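Home Columns Food Town Archive About Contact

In Defense of the Long Lunch

I took a 54-minute lunch last week and I have been thinking about it ever since. It was soup, bread, a second piece of bread, and then coffee at Diệp, the little place on the corner with the steamed-up windows and the stools that wobble. I came back to my desk in a better mood than I'd been in since March.

I know how this sounds. We're all busy, and there is something a bit smug about a person telling you to slow down (especially a person who writes a column and can do it in slippers). But I've eaten lunch over a keyboard for most of my working life, and I'd like those sandwiches back. I couldn't tell you what was in a single one of them.
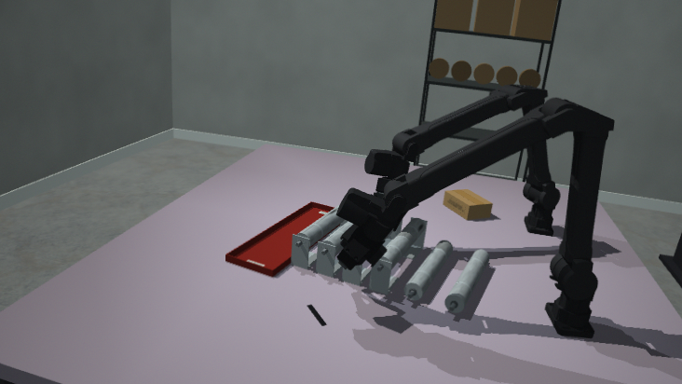
Two arms over a row of metallic cylinders.

My first real job was at Puteck, in the billing department, and we had a lunchroom with a big round table in it. When I started, people sat there. They played cards, they complained about parking, they passed around a tub of somebody's leftover rice. Then we got a coffee machine on our own floor, and then a microwave, and by my second winter you could go a week without seeing anyone from shipping. I don't think a soul planned it that way. It was convenient, and we drifted.

What I missed was the useless talk! I learned more about that company from the card players than I ever did in a meeting. I knew which customers paid late and why, I knew the back stairs were quicker, I knew who to ask when the printer did its thing. You can't put that on a calendar and call it a "knowledge share." They tried, later. There were muffins. It was awful.

So my argument, if this counts as one, is that lunch should be a real break with a real chair, away from the place where you work, and that it should be long enough to get bored in. Half an hour doesn't do it. You spend ten minutes walking and waiting and the rest of it watching the clock. An hour gives you room to run out of things to say and then find something else to say, and that second something is usually the good part.

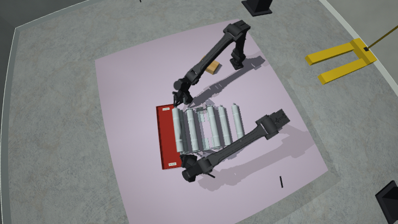 But what about the people who want to leave early?

This is the complaint I hear most, and it's a fair one. My sister would rather skip lunch completely and be home by four, and she has two kids and a long drive, so I've stopped arguing with her. I wouldn't want a rule. Caka, where I worked after Puteck, had a rule, and the lights on our floor went off at noon whether you were finished or not. People sat in the dark and typed. I sat in the dark and typed.

I'd settle for a change in manners. Don't book the noon meeting. Don't say "must be nice" when someone comes back at ten past one with their coat still on. And if you're the boss, please go out and be seen going out, preferably with a book under your arm, because the rest of the building is watching to see what you do even if they'd never admit it.
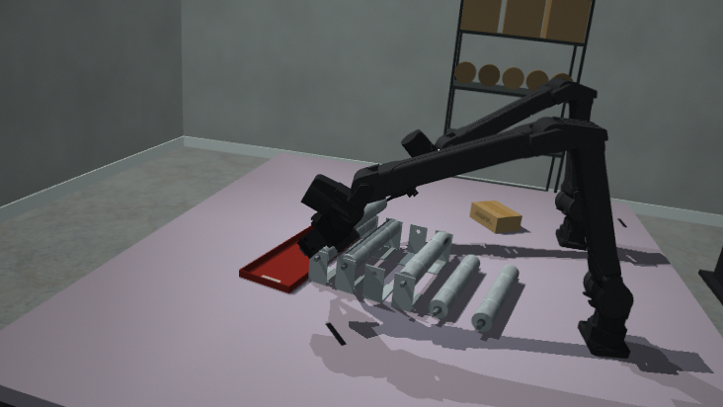
The money part

Yes, eating out costs money, and I added mine up for the year, which was a mistake. It came to $593, and that's with me bringing soup in a jar on a good many days. You don't have to buy anything, though. The benches by the Pralelport ferry landing are free, and in decent weather I've had some very good lunches there out of a paper bag, next to strangers doing the same. One man feeds his crusts to the gulls and gets shouted at for it. I'm on his side, mostly.

Anyway, it's nearly noon and there's barley soup on Wednesdays.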